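POL 213: Legislatures and Executives
Unit 5 handout: Declarations, joint statements and what they commit anyone to

Read this before Wednesday's class. The source packet is on the course page. Bring the Gastis texts with you, on paper if possible, as we will be marking them up.

1. Types of text

Governments and assemblies put out many documents that are not laws. For this unit we sort them by who has to agree before the text can go out.

A unilateral statement is issued by one government in its own name. It can be drafted in an afternoon and usually names its target.

A joint statement is signed by several governments. Each signatory must accept every line, so wording tends to move toward whatever the most cautious signatory can live with.

A resolution is adopted by a vote. It may pass over objections, and the record shows who objected.

A binding decision has a legal basis, a procedure and some consequence for ignoring it. Students often mix up this type with the resolution. The word "decides" in a text is not enough to make it binding. Look for the article of the treaty or charter it rests on.

2. The Gastis statement

Our main case is a made-for-teaching file on the Gastis regional assembly. The assembly has 31 member districts. In March, 13 of them signed a statement about emergency powers taken by a district government. The district was Wostville, and its name appears nowhere in the text.

The Wostville measure let the district executive rule by order for as long as the executive judged necessary. It also suspended by-elections. Sitting council members kept their seats, but the council lost its right to end the emergency by a simple majority vote.

The signatories wrote that emergency measures should be "strictly necessary, proportionate and limited in time." Two days later Wostville asked to sign as well, on the ground that it agreed with every word. Note the problem this created for the original 13. Refusing the signature would have meant saying openly whom the statement was about. 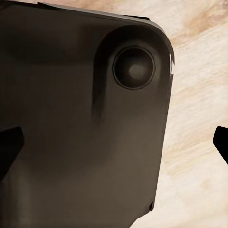
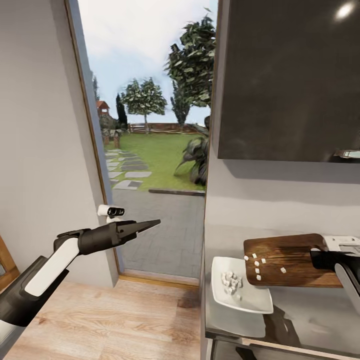 Leaving out the name has a cost and a benefit. The benefit is a longer list of signatories, including districts that trade heavily with Wostville. The cost is that the text can be read as general advice. Think of how differently two cooks might take the sentence "food should be prepared with care": with diced white cubes on a plate and more of them on a cutting board beside it, the sentence could apply to either lot or to both. A text that names its object closes off that choice. When you read the packet, underline each noun phrase that could refer to more than one district, then write in the margin which district you think was meant and what makes you think so.

3. The Cosaslow amendment

Cosaslow district proposed a resolution on the same subject, with three changes. It named Wostville. It asked the assembly's legal service for an opinion. It set a date for a second debate. The resolution needed a majority of all members, present or not, which in this assembly is 16 votes. It did not reach that number.

Compare the list of those who voted for it with the list of those who signed the earlier statement. The two lists overlap only in part. In your notes, sort the districts into those that did both, those that did one, and those that did neither. Abstentions count as neither for this exercise.

4. The Wikström test

The Wikström test is a set of questions for reading any text of this kind. Apply it in this order:

Who is speaking, and under what authority?
Who is addressed, by name or otherwise?
What verb is used for the main clause (notes, regrets, calls on, requires)?
Is there a deadline?
Who checks whether anything was done?

A text that only "notes" or "regrets" asks for no action. "Calls on" asks for action but provides no penalty. "Requires" should send you back to the legal basis.

5. Written work

Apply the test to the March statement and to the Cosaslow resolution. Length: 840 words maximum, not counting the reading notes. Quote the texts directly and give line numbers. Do not summarize the events, which everyone in the class will already have read.

Hand it in before the start of the Unit 6 lecture. Unit 6 covers court review of emergency orders and uses the same packet, so keep your marked copy.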